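Nerkov 6 review: prototyping for small design teams
12 Feb 2020

Nerkov 6 is a desktop prototyping tool from Ovel. I used it on a recipe site redesign with 12 screens, replacing Wikström for the duration. Import from layered files took 20 seconds and kept type styles intact, though nested masks were flattened.

Component overrides work as documented. Spacing tokens export to plain CSS with sensible names - colour tokens need renaming by hand. Large photographs on the canvas slow down zooming.

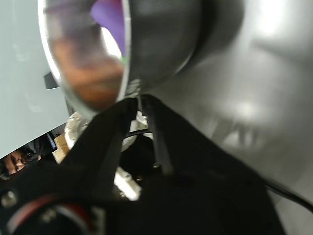 Handover and price
Developers get a read-only link with measurements in pixels or rems. There is no version history on the basic plan, at £8 a month per editor. An update is due in April.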